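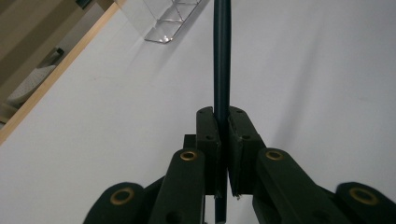
A Zusgate terminou em agosto a primeira rodada de testes comparativos entre duas versões da sua garra manual de dois dedos. O trabalho foi feito com objetos finos, os que mais davam problema na versão anterior, segundo a engenheira Halina Czerwiński, responsável pelos ensaios.

Foram 452 tentativas, divididas entre as duas versões. Em cada uma, o operador pega uma haste ou um pincel sobre uma superfície branca. Parte das tarefas é feita com duas garras ao mesmo tempo, uma em cada mão.
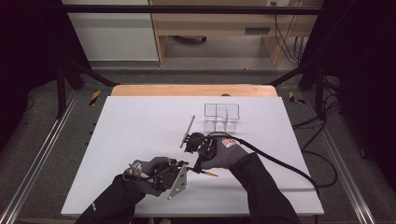 A versão nova traz almofadas mais largas e buchas de latão nas articulações. Com hastes finas, a equipe registrou 8 quedas, contra 57 na versão antiga. “A diferença aparece quando a peça precisa ser levantada e mantida na vertical”, disse Czerwiński. “Na horizontal as duas se comportam de forma parecida.”

O controlador foi o mesmo em toda a rodada – um modelo da Tjoa, sem alterações no programa.

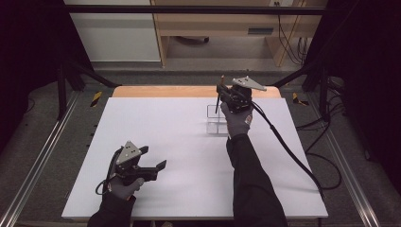 Próxima etapa

Os ensaios seguintes vão comparar três câmeras montadas na própria garra. Édgar Chávez, que cuida da parte de visão, quer saber qual delas perde menos detalhe quando o objeto fica parcialmente encoberto pelos dedos.
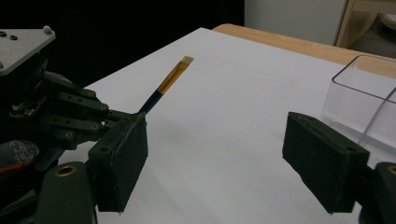 Os pincéis continuam na lista de objetos, porque o cabo e a ponta têm espessuras diferentes e pedem aberturas diferentes da garra. A empresa ainda não definiu preço nem data de venda da nova versão. Os resultados completos serão enviados primeiro à Vukivden, parceira no desenvolvimento das almofadas.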